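Closing a hinged box lid with a two-finger gripper – anyone solved this?

Home and Shared Shop Builds > Arms and Grippers

bench_heron
Posts: 2,504

Evening all. I've been lurking in the arms section for months and finally have something worth asking. I'm building a small tabletop arm at our shared workshop, Ulside, and the first real job I gave myself was to have it close the lid of a box, pick the box up and put it down at the other end of the table. It sounded like a gentle place to start. It was not a gentle place to start!

The gripper is a plain parallel one with two fingers, and there's a small camera at the wrist looking out over the fingers. The software is my own, a bunch of scripts I've been calling Jedach (long story, it was the name of a boat in a kids' book I loved). It finds the lid, comes in from behind and pushes it over toward the base. 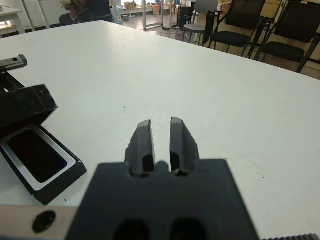
The trouble is the last part of the swing. For most of the way the lid follows the fingers nicely, and then it gets past upright and drops faster than the arm is moving, so the next camera picture doesn't match what the script thinks is going on and it stops to look again. Sometimes it then decides the box is gone altogether. A black box and black fingers probably don't help, I know, I know. I like the box.

I've tried slowing the arm down, and I've tried pushing nearer to the hinge. Slower is worse, if you can believe it. Any ideas welcome, and I'm happy to paste the scripts if somebody wants to wade through them.

marrowfat
Posts: 1,957

Oh, this takes me back. I fought with a cigar box for most of a winter and my family still brings it up at dinner.

My advice would be to stop asking the camera about the lid once the push begins. The hinge doesn't move, so if you know where the hinge line is before you touch anything, you know the whole arc the lid can travel. Look once while the arm is well back, work out the arc, then run the push blind from start to finish and only look again when the fingers are clear. Mine went from hopeless to boring in an evening, and boring is a lovely place to be with these things.

Also, are you pushing with the fingers closed or a little open? I had much better luck closed. With a gap between them, the edge of the lid would catch on one finger and twist the whole box around.

tin_otter
Posts: 3

I'm pretty new so take this with a grain of salt, but I don't agree about running it blind. The hinge only stays put if the box stays put, and a light box on a smooth white table is going to slide the second you lean on it. Then your arc is in the wrong place and you're pushing on nothing, or on the rim. We had this on a Brakatari kit arm at school and it shoved a pencil case right off the desk.

I'd put something grippy under the box first. Shelf liner works fine and it's cheap.

marrowfat

Fair point about the sliding, and welcome to the forum, by the way! Mine was a heavy old thing and sat still on its own. I'd still say liner plus the blind push – the two go together happily enough.

bench_heron

Thank you both, this is already more help than I'd hoped for. To answer the question, the fingers have been a little open the whole time, it never crossed my mind to close them. And yes, the box does creep. I've been nudging it back between tries without really thinking about it, which I suppose should have been a clue.

I'm a bit torn on the liner, though. The point of the project (for me anyway) is that somebody can plunk a box down anywhere on the table and the arm deals with it. If I have to lay out a mat first, it feels like I'm doing half the job for it.

quillback

Respectfully, I think that's the wrong hill to be on this early. Get it working with every crutch you can find and then take the crutches away one at a time. I spent a year refusing to use markers on my Bataineh gripper project because it felt like cheating, and at the end of that year I had a very pure machine that couldn't pick up a sponge.

On the color, put a strip of light masking tape along the front edge of the lid. Costs you a minute, and your script gets a nice clear line to find against the black. Peel it off later when your pride comes back.

tin_otter

Could you hold the base down with something while the arm pushes? A second little arm, or even just a stop screwed to the table behind the box?

bench_heron

Screwing things into the shared tables would get me a talking-to, I'm afraid, but a clamped-on stop might be allowed. I'll ask.

All right, quillback, I've been scolded and I deserve it. Tape and shelf liner it is. I've changed the push so the fingers close first, and I'm about 2 hours into rewriting the part that looks for the hinge. I've got the table again on Friday evening, so I'll try marrowfat's blind push with the liner down and then once without it, to see how far the box wanders.

marrowfat

Mark the corner of the box with a bit of that same tape on the table before each try. Then you can measure the slide with a ruler afterward and you won't have to guess. And do post the hinge part of the script when you've got it, I'd like to steal it.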